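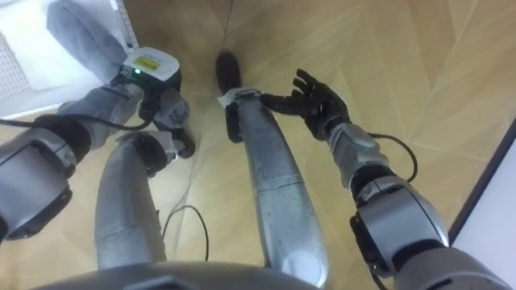

How much does a wood floor move between a dry room and a humid one?
Across the grain, a flat-sawn strip can change width enough to open or close a visible gap at every joint, while along the grain the change is too small to matter in a normal room.

Seasonal Gap Movement in Parquet Floors
Endang Rahman and Leire Requena
Project report, Building Materials Lab

1. Background
Wood takes up and releases water until it reaches balance with the surrounding air. The moisture content at that point depends mainly on relative humidity and, to a lesser extent, on temperature. In a straight strip floor, the width changes of all boards add up in one direction. In a herringbone or chevron floor the blocks lie at an angle to each other, so the movement is split between two directions and the total at any one wall is smaller. We wanted to know whether this also makes the individual gaps smaller.

2. Method
Two test panels were built from the same batch of oak blocks supplied by Kemalitz. Panel A was laid in straight strips and Panel B in herringbone. Both were glued to plywood with Wireck flexible adhesive and left unfinished. The panels were kept in the climate chamber for 16 days at low humidity, then for the same period at high humidity. Gap width was read with a feeler gauge at marked joints, always at 9 a.m. and always by the same person. Air humidity was recorded by a Menon logger, which stored 3,173 readings over the full run. Block moisture was checked with a pin meter at 3 points per panel.

3. Results
Gaps opened in both panels during the dry stage. In Panel A they were uneven: a few joints opened widely and the joints next to them hardly moved. Panel B showed finer gaps spread over more joints. After the humid stage most gaps in both panels had closed. Two joints in Panel A stayed open - the adhesive had pulled away from the plywood there.

4. Sources of error
The chamber door was left open on one Wednesday afternoon and the humidity rose for part of that day. We kept the readings but marked them in the log. Pin meter values vary with species setting, and ours was the general hardwood setting. The panels were also small, so edge blocks had more influence than they would in a full room.

5. Further work
The test should be repeated with a finished surface. Skondari hardwax oil has been ordered for the next pair of panels, which will be laid in July.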